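Primstead Workshop Bench Project
Progress report, second period, to October
Prepared by Yayra Zakaria for the Mahama small grants program

Where we are up to

The last report ended with a promise that the benches would be finished by the time we wrote again. They are finished in the sense that people are using them, which makes it very hard to get near them with a spanner. Two of the three are in full service. The third is waiting on feet.

You will remember the application asked for plain laminate tops. The quote for those came in high, and Dela Acheampong then came across a stone merchant clearing out offcuts of polished red-brown marble. We took the marble. I accept that it makes a repair room look like the foyer of a regional bank. It is flat, it wipes clean, and it doesn't mind a dropped screwdriver nearly as much as the screwdriver does.

Frames and tops

The tops sit on grey aluminium profile. The grooves in the rail have earned their keep, as anything can be bolted on anywhere along the edge and moved later when we change our minds. We have changed our minds a fair bit. The bolts supplied in the first Hosodent kit were too short for the plates we wanted to hang from the rail, and the replacements took 18 days to arrive. Nothing else in the period held us up for that long, although the discussion about where to put the kettle came close.
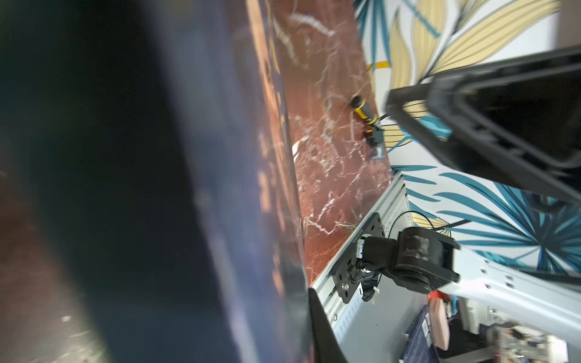
Small tools still migrate to the far edge of the marble and stay there, along with whatever small component somebody was partway through. We tried a rule that everything goes back in its tray at 5 pm. The rule is on the wall and is in excellent condition.

Cables are a better story. Anything that runs along a rail is meant to be tied to it, and most of it now is. Leads that cross the top and drop off the side remain a nuisance, and Dela has asked for a second power strip under each bench so they can come up from below. I support this, having caught my sleeve more than once.

Spending

We have spent $1,212 this period. The bulk went on profile, brackets and fasteners, with the rest on cutting and polishing one edge of the marble that arrived looking chewed. The freight is in there too. Moving stone costs what you would expect, and then there is the tail-lift.

The laminate line in the original budget has not been touched. We would like to put it towards the power strips and a proper set of drawers from Hurkivico, and need your written okay before we order.

Still to do

Fit the levelling feet on bench three. It currently rocks, and is stabilised by a folded copy of our first progress report.
Label the trays again, in a pen that survives the cleaning spray.
Get a lamp over the back bench. Polished stone throws the ceiling lights straight up at you, and by mid-afternoon people are working with one eye shut.
Settle the kettle.

The final report will come with receipts attached. Visits are welcome any time after 10 am, when Dela is in and the door is unlocked.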